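3. O que as pessoas mandam bordar (e o que fazem com isso depois)

Começo pela parte do estudo que me deu mais gozo. Na secção anterior expliquei como cheguei à Suvow, a loja que vende roupa de casa personalizada pela internet, e por que motivo me interessava a linha Gustance: jogos de toalhas de rosto e de banho, em algodão, com nomes, iniciais ou uma frase curta bordados na barra. São presentes de casamento, na maioria, mas também de inauguração de casa, de aniversário e (surpresa minha!) de reforma. Os objetos personalizados costumam ser estudados no momento da compra, e eu queria ir mais longe, até à casa de banho e à lavandaria.

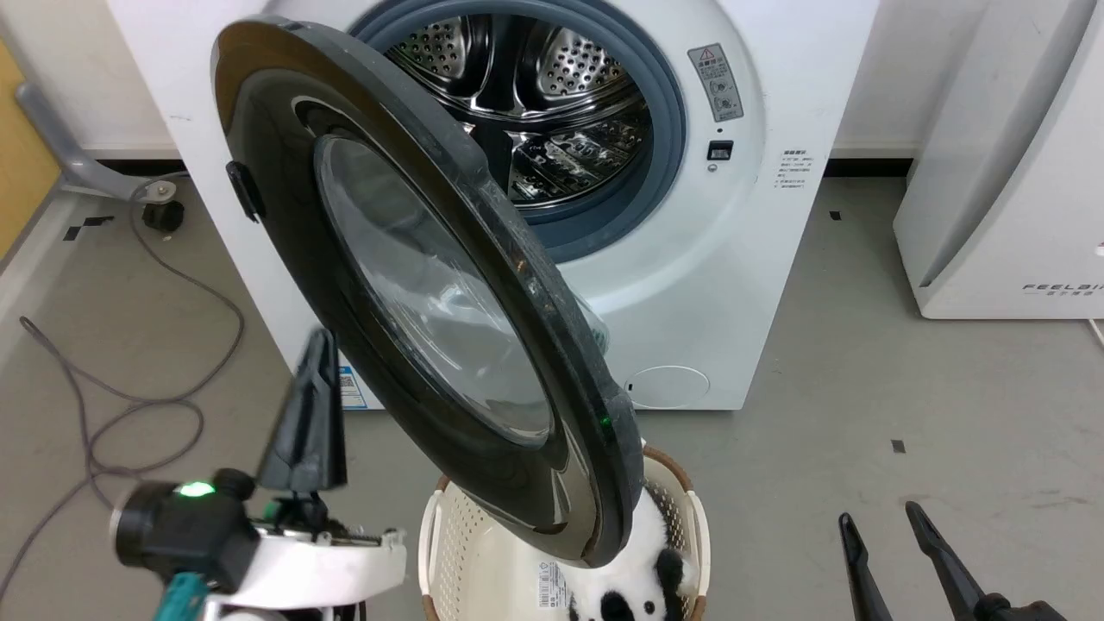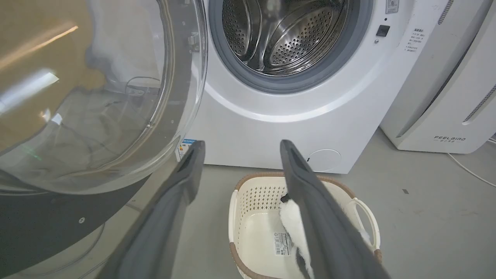
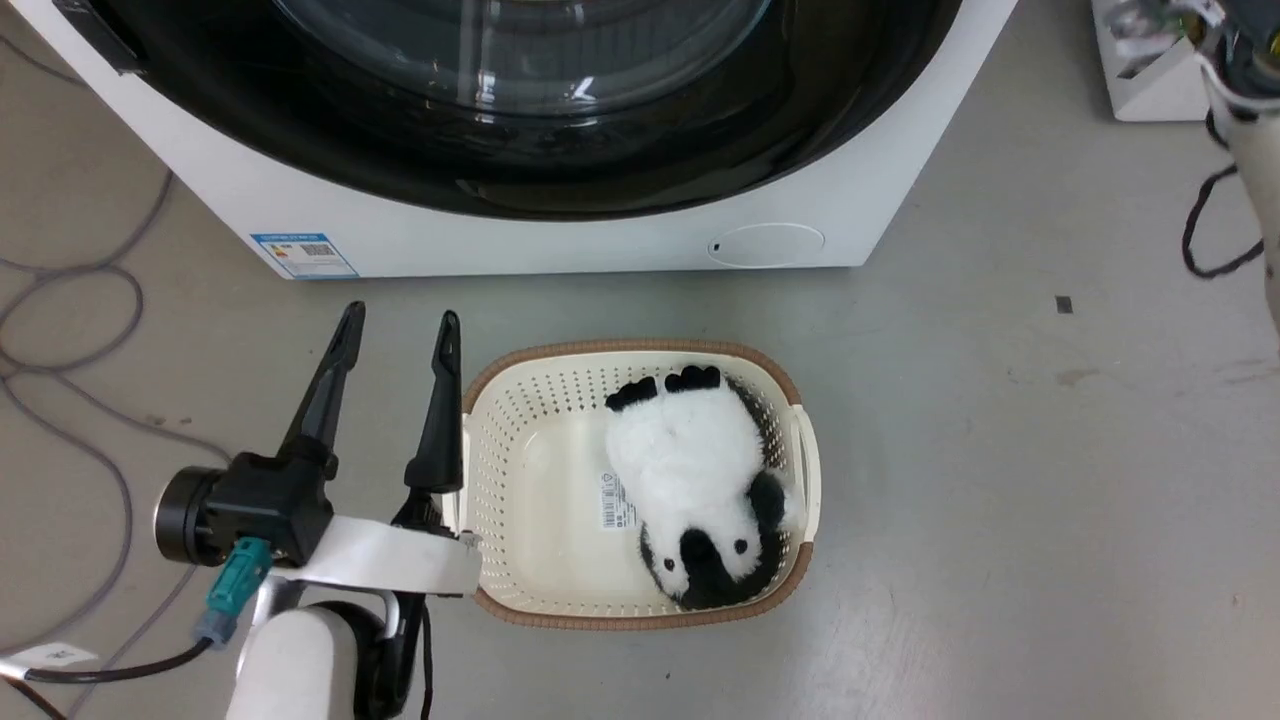
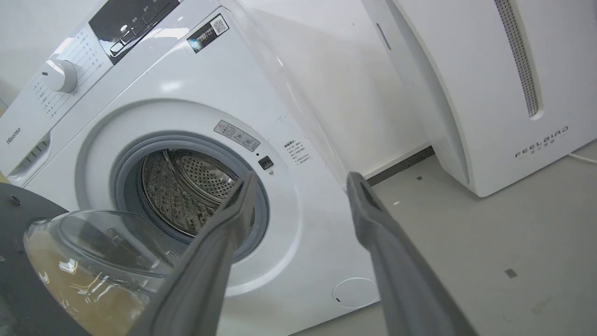 Figura 3. Máquina de lavar roupa branca, de carregamento frontal.

3.1. As encomendas

A Suvow deu-me acesso a 100 encomendas da linha Gustance, já sem moradas nem apelidos, todas com o texto a bordar tal como o cliente o escreveu na caixa do formulário. É uma caixa pequena, com um limite de caracteres que muita gente só descobre a meio da frase. Vi ali de tudo: nomes trocados de ordem à última hora, um "&" substituído por um "e" e depois reposto, uma cliente que escreveu o pedido inteiro como se estivesse a falar com uma costureira ("ponha por favor o nome dele um bocadinho mais à direita, se puder ser").

Li tudo duas vezes, com uma semana de intervalo, e agrupei os textos em nomes próprios, iniciais, diminutivos e alcunhas, datas, e frases. A minha colega Jolán Takács leu o mesmo material sem ver a minha classificação. Discordámos em 8 encomendas, quase todas por causa dos diminutivos. Eu tinha posto "Bé" nas alcunhas, ela achava que era nome próprio para efeitos práticos, dado que o casal em questão nunca usava outro. Ficámos com a versão dela. Continuo a não estar totalmente convencida, mas a discussão foi tão útil que acabou por mudar o guião das entrevistas, e passámos a perguntar a cada pessoa como é que era chamada em casa.

Os nomes próprios dominam, sem grande mistério. O que eu não esperava era a timidez das frases. Quem manda bordar uma frase num presente destes escolhe quase sempre qualquer coisa que já viu escrita noutro sítio, e as notas deixadas à loja mostram alguma aflição com isso: "não sei se fica piroso", "o que é que as outras pessoas costumam pôr?". Esta última pergunta aparece com palavras diferentes em muitas notas e merecia um artigo só para ela. Personalizar é, em princípio, fazer uma coisa única, e no entanto quem encomenda quer saber o que é normal antes de se decidir. Não vejo nisto contradição nenhuma. Um presente também tem de ser reconhecível como presente, e uma toalha com um poema de autoria própria na barra deixa quem a recebe numa posição um bocado delicada.

Quanto às datas, há uma divisão bonita entre quem borda o dia do casamento e quem borda só o ano. Perguntei a uma das clientes por que tinha preferido o ano e ela respondeu-me que o dia "era lá com eles". Gostei muito desta resposta. Ela estava a oferecer as toalhas a um sobrinho e sentia que o dia exato pertencia ao casal, ao passo que o ano era, digamos, de toda a família.

3.2. As entrevistas

Das 100 encomendas saíram 28 entrevistas, feitas ao telefone ou, quando dava, em casa das pessoas. Falei com quem ofereceu e, em alguns casos, com quem recebeu, o que obrigou a uma certa ginástica: não queria que ninguém soubesse por mim o que o outro tinha dito das toalhas. Prometi discrição a toda a gente e cumpri, pelo que os excertos que se seguem vão sem nome e com pormenores mudados.

O guião era curto. Pedia que me contassem a história do presente desde o princípio, depois perguntava onde estavam as toalhas naquele momento, e a seguir deixava a conversa andar. A segunda pergunta foi a mais produtiva de todas. Houve quem se levantasse para ir ver e voltasse a rir-se, houve quem soubesse de cor a prateleira, houve um senhor que me disse muito depressa "estão a uso" e que uns minutos mais tarde admitiu que estavam embrulhadas no armário do corredor, com a fita e tudo.

Este senhor não é caso isolado. Chamo "guarda cerimonial" ao hábito de conservar o presente personalizado fora do uso diário, à espera de visitas ou de uma ocasião à altura. O termo é provisório e o Ketill Thygesen, que leu uma primeira versão desta secção, detesta-o (propôs "reserva", que a mim me soa a vinho). Seja qual for a palavra, o comportamento tem regras bastante finas. A toalha de rosto sai do armário mais cedo do que a de banho. As iniciais saem mais cedo do que os nomes completos. E a toalha com data é a última de todas, se é que chega a sair.

"Com o nosso nome por extenso parece que estou num hotel a que dei o meu próprio nome", disse-me uma entrevistada, que usa as toalhas com iniciais todos os dias e mantém as outras na gaveta de baixo. O marido, ouvido noutro dia, achava que estavam ambas a uso. Não desfiz o equívoco.

3.3. O medo de estragar

Há um tema que não estava no guião e que apareceu por si em quase todas as conversas: o medo de lavar. As pessoas receiam que o bordado encolha e repuxe o tecido à volta, que a linha desbote para cima do algodão claro, que as letras fiquem com aquele pelo solto que dá um ar cansado a tudo. A Suvow manda com cada jogo um cartãozinho de conservação, impresso em letra miúda, e fiquei com a impressão de que o cartão, escrito para sossegar, faz muitas vezes o contrário! Um objeto que traz instruções é um objeto que se pode estragar, e há quem conclua daí que o mais seguro é não lhe tocar.

A linha do bordado é a Naleo, em poliéster, e a oficina que trabalha para a loja fica em Dalsgaard. Passei lá dois dias, que me souberam a pouco. A bordadeira-chefe mostrou-me como se estabiliza o tecido turco por trás antes de bordar, com uma película por cima para as letras não se afundarem nos anéis do algodão, e foi taxativa quanto ao cartão: "Isto é para lavar. Se não fosse para lavar, fazíamos quadros." Pedi-lhe licença para a citar e ela encolheu os ombros, coisa que tomei por um sim e que depois confirmei por escrito.

Interessa-me esta distância entre a oficina e a gaveta. Para quem borda, o nome é um acabamento, como a bainha. Para quem recebe, o nome transforma a toalha numa espécie de documento. Já havia observações parecidas sobre loiça pintada e sobre canetas gravadas, mas a toalha tem a particularidade de precisar de ir à máquina com as outras todas, com as meias e os panos da cozinha, e é nesse convívio que a sua dignidade se joga. Uma entrevistada lavava as toalhas bordadas sozinhas, à parte, num programa curto. Outra virava-as do avesso, o que numa toalha não faz grande sentido e ela própria sabia (disse-mo a rir). Uma terceira deixou de se preocupar no dia em que o filho limpou o cão com a toalha do pai, e desde essa altura, contou-me, o jogo inteiro passou para o uso corrente.

3.4. Quem pede para corrigir

Nas encomendas analisadas, 36 traziam pelo menos uma alteração ao texto depois do primeiro envio do formulário. Li estas alterações com um carinho especial, pois é aí que se vê a pessoa a pensar. A correção mais comum é ortográfica e tem que ver com acentos: a cliente escreve "Antonio" de rajada e volta atrás para pedir "António". Seguem-se as mudanças de ordem dos nomes do casal. Quem oferece tende a pôr em primeiro lugar a pessoa que conhece melhor, e às vezes arrepende-se, com receio de que se note.

"Pus o nome da minha irmã primeiro e fiquei a pensar naquilo a noite inteira", contou-me um entrevistado. Mandou trocar. Depois a irmã, ao abrir o embrulho, perguntou-lhe por que razão vinha ela em segundo.

Também há alterações que retiram texto. São menos frequentes e custam mais a interpretar, uma vez que o formulário não pede explicações e eu só consegui falar com parte destas pessoas. Nos casos em que consegui, a razão era quase sempre a mesma: a frase parecia boa sozinha no ecrã e deixou de parecer quando a imaginaram pendurada na casa de banho de outra família. Houve quem tirasse a frase e deixasse os nomes, houve quem ficasse só com duas iniciais, e houve uma cliente que desistiu de tudo e pediu o jogo liso, com uma nota à loja a perguntar se mesmo assim podia escolher a cor da barra.

3.5. Limites do que aqui digo

Trabalhei com uma só loja e com uma só linha de produtos, e quem aceita falar meia hora ao telefone sobre toalhas gosta, à partida, de toalhas. Faltam-me os indiferentes. Faltam-me também as pessoas que receberam o presente e se desfizeram dele, que tentei encontrar e que, muito compreensivelmente, não quiseram ser encontradas. A classificação dos textos foi feita em português, e os poucos pedidos noutras línguas ficaram no grupo das frases por comodidade, decisão que a Jolán aceitou com reservas e que vamos rever quando juntarmos os dados da segunda loja. O guião completo das entrevistas está no anexo, com as perguntas que acrescentámos a meio assinaladas com um asterisco.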